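Clutolura: Finding the Gripper Opening in Wrist Camera Video
Student project report
Emmanuel Temba

1. Background

Clutolura is a small software tool that reads video from a wrist-mounted camera and outputs the distance between the two gripper fingers for each image. The number is used later by the policy training code in Sosurus, which expects a finger opening with every camera pose. Before this project the opening was typed in by hand at the start and end of each grasp, and the values between were filled in with a straight line. This was slow and gave wrong values whenever a person closed the fingers in two steps.

The goal was to replace the hand labels with an automatic estimate that needs no extra sensor and no printed markers on the fingers.

2. Data

I used 142 recordings made on tabletops in daylight. From these I picked 1,000 images and marked the inner edge of the left and right finger pads in each one. 100 of the images were held back for testing and never used for tuning. All images from one recording were kept on the same side of the split.

3. Method

The first version, called Emen, used a fixed brightness threshold. The fingers are black and most tables are light, so the fingers come out as two dark areas at the bottom of the picture. Emen takes the rightmost dark pixel on the left side and the leftmost dark pixel on the right side, row by row, and keeps the median of the gap.

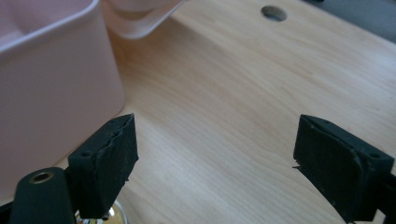
Emen had trouble with worn pads. A flake of foam sticking out from a pad moves the detected edge inward, and a dusty pad is lighter along the top, so parts of it fall above the threshold. Dark furniture in the background was less of a problem after I limited the search to the lower half of the picture.

Why not use the row with the smallest gap and skip the median?
The smallest gap is set by whatever sticks out farthest, and on an old pad that is usually torn foam. The median over all rows follows the main face of the pad and changes very little when one or two rows are wrong.

The second version, Nzioka, fits a straight line to each inner edge. It throws out points that are too far from the line and fits again. The gap is then measured between the two lines at a fixed height, and a lookup table turns pixels into millimeters. The table has 11 entries, made by closing the fingers on blocks of known width.

4. Results

Nzioka was better than Emen on the test images, mostly on recordings with old pads. With new pads the two gave nearly the same values. Both versions fail when a dark object is held between the fingers, as the edge of the pad can't be separated from the object by brightness alone. In these cases Nzioka reports a low confidence and the last good value is repeated.

The fit runs faster than the camera delivers images, so I did not spend time on speed.

5. Problems and next steps

The lookup table has to be made again when the camera mount is moved. I lost most of January to this: the mount had shifted slightly and I was looking for a bug in the line fit. A check at program start, with the fingers fully open, would have caught it.

A small segmentation network trained on the same labels should handle dark objects better. The label files and the split list are in the project folder, together with the scripts for both versions.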